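The breakfast corner

One small part of the worktop does more for the morning than a whole new kitchen

When I moved to Flelstead I had a kitchen for the first time that was not shared with other people. It was narrow, with one window and a worktop that ended in a corner where the light came late. For the first two years I put there everything that had no place: post, keys, a bag of onions, the charger of a phone I did not own any more. Breakfast I ate standing, next to the sink.

I started to think about the corner in November, when the mornings are dark and one wants to find things without looking. In my parents' house there was a shelf only for breakfast. On it stood the bread tin, the honey, the cups and the small knife, and no other thing was allowed. My mother did not have a name for this. I have since learned that British magazines call it a "breakfast station", which sounds to me like a place where one waits for a train.

The idea is simple. You choose a piece of worktop near a socket and you bring to it what you use in the first 24 minutes after getting up. That is my own time, from the alarm to the front door, and yours may be longer. What you do not use in those minutes goes somewhere else, also when it is beautiful.

The toaster comes first

It decides the rest, as it needs the socket and it must not stand under a cupboard. I had for many years a toaster with short slots, and every slice of proper bread had to be turned round and toasted again at the other end. The long slot toaster is better for people who buy a whole loaf and cut it themselves. It is also a good shape for a narrow worktop. I would look for brushed steel. It shows fingers less than the polished kind, and a damp cloth and then a dry one is enough for it.

Please empty the crumb tray. I say this as a person who did not know for three years that her toaster had one.

A board that stays out

Most of us keep the cutting board behind something, so in the morning we cut the bread on a plate, and the plate and the knife both suffer. A board next to the toaster, always lying flat, changes this. Bamboo is a pleasant material for it, light in colour and not too heavy to lift when you wipe beneath. Choose one with a groove around the side. The groove was made for meat juice, I suppose, but it catches crumbs very well, and after breakfast you carry the board to the sink and knock it once.

Bamboo does not like to lie in water. Wash it quickly, dry it standing up, and give it a little oil when it begins to look grey.

The cereal question

Here my friends do not agree with me. Half of them pour everything into jars and throw the boxes away. The jars look calm, and cereal in a well-closed jar stays crisp. But with the box go the date and the list of ingredients, and also the picture, which for a child is a large part of the breakfast. My answer is to keep both: a small jar in front for this week, and the box behind it against the wall. When the jar is low, you fill it. A clear glass jar is best, so that you see how much there is, and coloured cereal looks cheerful in it on a dark morning.

What the wall can do

If there is money left, I would spend it on the wall behind. Small mosaic tiles in blues and greys bring some colour to a corner where the worktop is white, and splashes come off easily if you do not wait until evening. The joints between the tiles need more patience. An old toothbrush is the right tool.

I have seen a complete kitchen offered for £2,230 with the promise that it will change how you live. Perhaps it does. My corner cost me £60, most of it for the board and the jar, and I sit down to breakfast now. The onions are in a basket under the window.

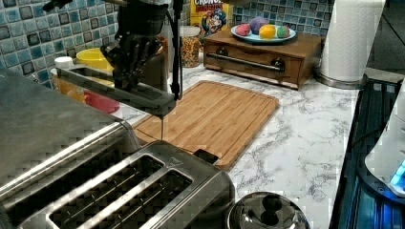

Ready for the morning: long-slot toaster, bamboo board, and cereal in the box and in the jar.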